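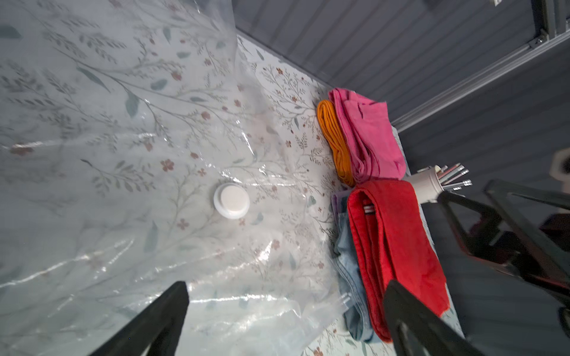 Figure 3. Bagging station with clothing and clear storage bag, wrist camera view.

4.2 Results of the student trials

The Mullevel team reported that their policy packed the clothing in 5 of 8 trials. We are less sure. Rey and Lemaire, who scored the runs separately, disagreed on two of them, and the course rules never said how far into the bag an item had to be. 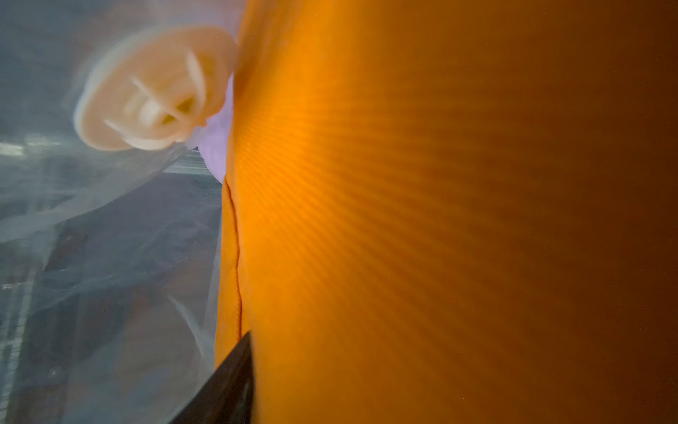

Our main doubt concerns the wrist camera. The team argued that it gave the policy all it needed at close range. With orange cloth filling most of the view and mostly out of focus, it is hard to see how the policy could judge where the bag's edge lay. The Skasau team made the same claim with no better support.
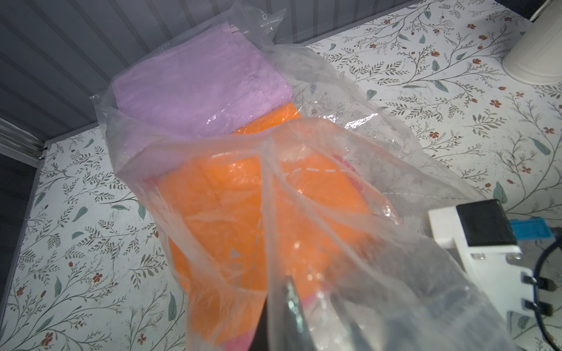 Nor does the training set settle the matter. Both teams drew on the same 98 demonstrations, nearly all of them by one operator, and neither held any back for testing. A gain over the Gautier baseline under these conditions may only show that the policy had learned one person's habits.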